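Section 2. Before You Buy: Planning and Budgeting

If you are reading this with the arm already in a crate behind you, skip to Section 3 and come back when the first invoice surprises you. Everyone else, please stay. Section 2 takes an afternoon, and it is the cheapest afternoon in this guide.

You will need the Kiss planning software (free with a Mandon quote), a tape measure, your floor plan, and the person who signs for things. Get that last item in the room early. Margit Dobos, who edited this section, has sat through too many meetings where the signature arrived after the cake.

2.1 Write down the job

1. Describe the task in one sentence, without the word "flexible." "Pick up a rod from the top of a box and put it in a tray" is a task. "Flexible handling solution" is a way to spend the whole budget on brackets.

2. List the parts the arm has to handle, with the size and weight of the largest and smallest. Include the awkward one you were hoping to leave out.

3. Note how many hours a day the cell will run. Use the hours you run now. The hours in the growth plan go on a separate line, where they can be admired.

Note: If the parts list has more than 10 entries, split it into two jobs and plan each one separately. You may end up buying for only one of them.

2.2 Mock up the cell in Kiss

Do this before asking for a firm price. A virtual table can be moved for free. The Gruvley base plate, once bolted down, can be moved by two people and a hammer drill.

1. Open a new project and choose the plain room. Set the wall positions from your floor plan. Measure to the baseboard, as that is where the cabinet will stop.

2. Place the table and set its height. Leave the default color alone unless you enjoy color menus.

3. Add the arm at the back center of the table. For a first layout this leaves the front open for loading.

4. Add your parts. Stand-ins are fine: a box for anything boxy, cubes for small stock, a rod for anything long and annoying.

5. Drive the gripper to the hardest pick and stop just short of contact. For a rod lying on a box, bring the fingers in above the lid and check the clearance from more than one viewpoint.
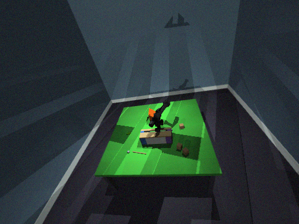 6. Repeat for the part farthest from the base. If the arm has to stretch fully to get there, move the part or price the next size up. Write down which one you chose, or you will have the same discussion again in August.

7. Save the layout under a name that means something. Support has received 13 files called "final," from one customer, on one morning.

Caution: Shadows in Kiss depend on the lights you place. They tell you nothing about the lighting in your building. If you are budgeting for a vision system, test it under your own lamps.

Caution: A clean run in simulation does not prove that the gripper will hold your part. Ask for a sample test before you order fingers.

2.3 Build the budget

1. Start with the arm. It is the number everybody remembers and the one least likely to hurt you.

2. Add the gripper and one spare set of fingers. Fingers meet things.

3. Add the table, base plate, guarding, cabling and air supply. Get the guarding quote in writing after your risk assessment - before it, you are pricing a guess.

4. Add installation and training. Train at least two people. Slavica Matić in our training office can tell you what happens to a site with one trained operator and a long vacation.

5. Add the Zedex service plan, or the cost of not having it. Inspection is due every 1000 running hours, so use the hours from 2.1 to work out how many visits fall in the first year.

6. Put a contingency line at the bottom and do not let anyone rename it "savings."

2.4 Request the quote

Send the saved layout, the parts list and the daily hours together. Address them to Zsolt Takács in applications. He replies within 7 working days, usually with questions. Answer them even if they seem rude.

Compare the quote with your layout line by line before signing. Check the reach, the mounting and the gripper stroke, and confirm that delivery reaches your floor and does not end at the curb. Keep a copy of the signed quote with the layout file. Section 3 asks for both at step 1.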